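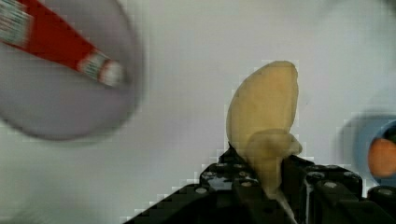
One of the kitchen hands at Flustden asked me in February what she would be rostered for once the arm could set out a tray. I didn't have a good answer then. I have part of one now, so I'll put it in with the review.

We run a central kitchen that makes up trays for several aged care homes. The Atent is a tabletop arm and gripper package that Feltent leases to places our size. We pay $3,881 a quarter, which covers the arm, the software and a phone line that gets answered on weekdays. Installation was done by Šimek, and they were in and out in two days.

Before it goes anywhere near the line, the arm is set up at a practice table with toy fruit and ordinary kitchen bits. Staff take turns running it there. I'd allow more time for this stage than the booklet says. Our early starters had it in a week, while the afternoon people only got short goes between cleaning jobs and took most of a month.

Grip is the best part of the package. You set the closing force on a dial in the software and it holds the setting between shifts. Odd shapes take more fiddling than round ones. Changing from one tray layout to another takes about 40 minutes, and the person doing it can't do much else while it's going. The sales sheet leaves that out. 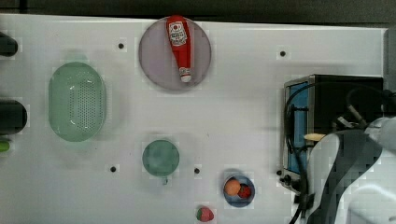

Has anyone lost hours over it? Total hours are the same as last year, although two of the early shifts now start later and the people on them lost the early loading. That was the main complaint at the staff meeting, and I think it was a fair one. Management has agreed to look at it again at the end of the quarter. If you are planning to lease one of these, sort out the penalty rates before it arrives.

The work itself has changed as well. Less reaching and repeating, more standing and watching. A couple of people with sore shoulders are glad of it. Others find the watching dull and have asked to go back to the hot side. We rotate every hour now, and that has helped more than anything in the manual.

The manual, by the way, is 461 pages, and the section on stopping and restarting safely is near the back. Print that section and put it on the wall. We also asked Feltent for a plain one-page version for staff whose first language isn't English. It came on 5th July and it's quite good.
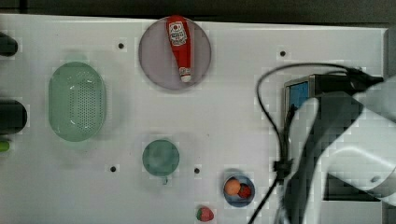
Practice table, with the colander at left and the arm at right.

Cleaning is slower than I'd like. The gripper has a lot of bolt heads and stepped edges to get a brush around, and the job has gone to whoever finishes last. It should be in somebody's position description. We've raised that too.

I'd lease it again for a kitchen with steady menus. With a menu that changes every day, I'd wait until the changeover is quicker. Three and a half stars.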